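Foire aux questions – Atelier robotique Durdale, projet « Service au comptoir »

Dernière mise à jour : 9 juillet 2021

Cette page rassemble les questions que nous recevons le plus souvent de la part des élèves, des parents et des équipes qui veulent nous rejoindre. Pour tout ce qui n'y figure pas, écrivez à Paula Pop par le formulaire de contact du club.

Qu'est-ce que l'atelier Durdale ?

Durdale est un club de robotique ouvert aux lycéens et aux étudiants de première et deuxième année. Il se réunit deux fois par semaine pendant l'année scolaire, et tous les après-midi pendant le stage de juillet. Le groupe compte 14 membres. Bogdan Radu encadre la partie mécanique, Anca Stoica la programmation.

En quoi consiste le projet de cette année ?

Il s'agit de faire tenir un poste de boissons par un robot à deux bras. Le robot doit prendre un verre, le présenter sous le bon distributeur, l'y maintenir, puis le déposer devant la personne qui a passé commande. Nous préparons l'épreuve « Comptoir » de la rencontre Prernis, où chaque équipe travaille sur son propre poste.

Pourquoi des boissons et pas des cubes en bois ?

Nous avons commencé par des cubes l'an dernier. Un verre pose d'autres difficultés : il est transparent, il glisse, il se renverse, et son poids change quand on le remplit. Les plateaux et les colonnes en métal poli ajoutent des reflets qui perturbent la détection. Les élèves qui ont déjà travaillé sur les cubes retrouvent les mêmes étapes, avec moins de marge d'erreur.

Faut-il savoir programmer pour s'inscrire ?

Non. Il faut savoir utiliser un ordinateur et accepter de tenir un cahier d'essais. Les bases de Python sont vues pendant les premières séances. Les élèves qui programment déjà passent directement au groupe « gestes » avec Anca.

Qui fait quoi pendant une séance ?

Les élèves travaillent par groupes de 3. L'un est au clavier, le deuxième surveille les bras et garde la main près de l'arrêt d'urgence, le dernier note les essais. Les rôles tournent à chaque série. On ne lance pas un mouvement tant que la personne à l'arrêt d'urgence n'a pas dit « prêt » à voix haute.
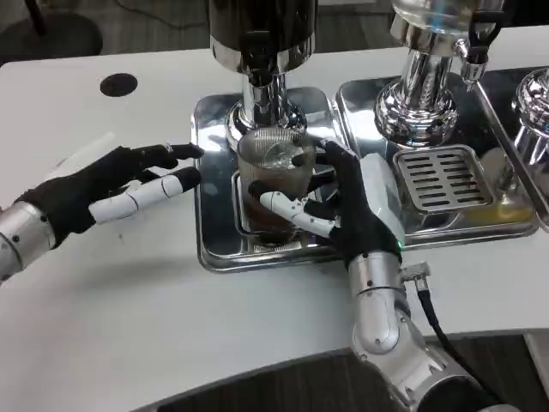
Une série s'arrête au premier contact non prévu. Le groupe écrit alors ce qui s'est produit avant de relancer, même s'il pense avoir compris. Les cahiers sont relus par Bogdan en fin de semaine.

Pourquoi les mains portent-elles des gants ?

Les gants noirs améliorent l'adhérence sur le verre et protègent les articulations des éclaboussures. Les pouces restent découverts : avec le tissu, ils perdaient en précision sur les petits diamètres. Les gants sont contrôlés avant chaque séance et remplacés dès qu'une couture s'ouvre. Ne les retirez pas vous-mêmes, demandez à un encadrant.

Peut-on utiliser n'importe quel verre ?

Pour l'entraînement, oui, à condition de le mesurer et de l'enregistrer dans la liste partagée. Nous alternons les verres transparents lisses, les verres à relief et les gobelets en plastique. Les gobelets demandent une consigne de serrage plus basse, qu'il faut charger avant de commencer. Pour la rencontre, le règlement impose le récipient et nous ne le connaissons que le jour même.

Que verse-t-on dans les verres ?

De l'eau pour les premiers essais d'un nouveau geste, puis des boissons froides ou tièdes. Les boissons foncées sont pratiques pour vérifier le niveau. Nous n'utilisons jamais de liquide brûlant pendant les séances avec les élèves. Les boissons passées par le poste ne se consomment pas.

À quoi sert la main gauche pendant le remplissage ?

La prise est assurée par la main droite. La main gauche se place en attente près du plateau, doigts tendus, pour pouvoir intervenir si le verre se décale. C'est un choix de l'équipe, que le règlement n'impose pas. Margareta Hodoroagă a proposé cette position au printemps, et nous l'avons gardée après comparaison avec la version où le bras gauche restait replié.

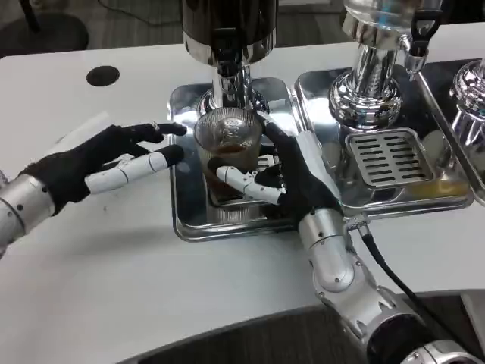
La position d'attente est définie dans le fichier commun. Si vous la modifiez pour un essai, enregistrez votre version sous un autre nom et remettez l'originale avant de partir.

Combien d'essais faut-il pour valider un geste ?

Nous demandons 95 % de réussite sur une série complète, avec le même récipient et le même distributeur. Un essai compte comme réussi si le verre est pris, maintenu et reposé sans débordement et sans toucher la colonne. Depuis le début du stage, l'équipe a noté 228 essais, toutes séries confondues. Le geste de prise est validé pour les verres. Il ne l'est pas encore pour les gobelets.

Le robot est-il autonome ?

En partie. Les mouvements du bras sont enregistrés par démonstration puis rejoués, avec une correction par caméra sur la position du récipient. Le choix du distributeur se fait encore au clavier. Lucian Coman travaille sur la commande vocale, qui ne sera pas prête pour la rencontre.

Que faire si du liquide tombe sur le plateau ?

Terminez le mouvement en cours, mettez les bras en pause, puis essuyez avec les chiffons prévus. Les petites quantités qui restent dans les plateaux peuvent attendre la fin de la série. En revanche, arrêtez tout si le liquide atteint le comptoir du côté des câbles. Les grilles sont retirées et rincées en fin de séance par le groupe qui a travaillé en dernier.
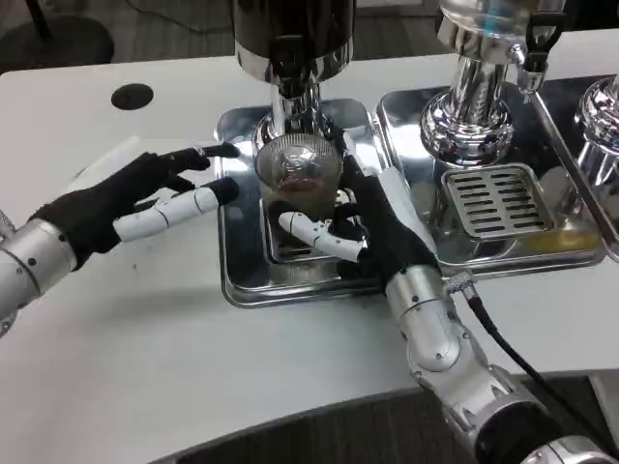 Essai de prise au gobelet, premier distributeur.

Les parents peuvent-ils assister aux séances ?

Oui, pendant la dernière demi-heure, en restant derrière la ligne au sol. Prévenez Paula la veille. Les frères et sœurs de moins de dix ans doivent être accompagnés d'un adulte en permanence.

Combien coûte la participation ?

L'adhésion annuelle couvre les séances et le matériel. Le stage de juillet est compris. Le déplacement pour la rencontre est facturé à part, et la société Brivgate prend en charge l'hébergement de l'équipe. Une aide est possible sur demande ; elle se traite directement avec Paula.

Où se trouve la salle ?

Au rez-de-chaussée du bâtiment Căpraru, entrée côté parking. La porte est fermée pendant les essais : sonnez et attendez qu'on vienne ouvrir.

Peut-on réutiliser votre code ?

Les programmes de prise et le modèle de cahier d'essais sont disponibles sur demande pour les autres clubs. Les fichiers de calibration sont propres à notre poste et ne donneront rien de bon ailleurs. Indiquez dans votre message le type de bras que vous utilisez, Anca vous répondra après le stage.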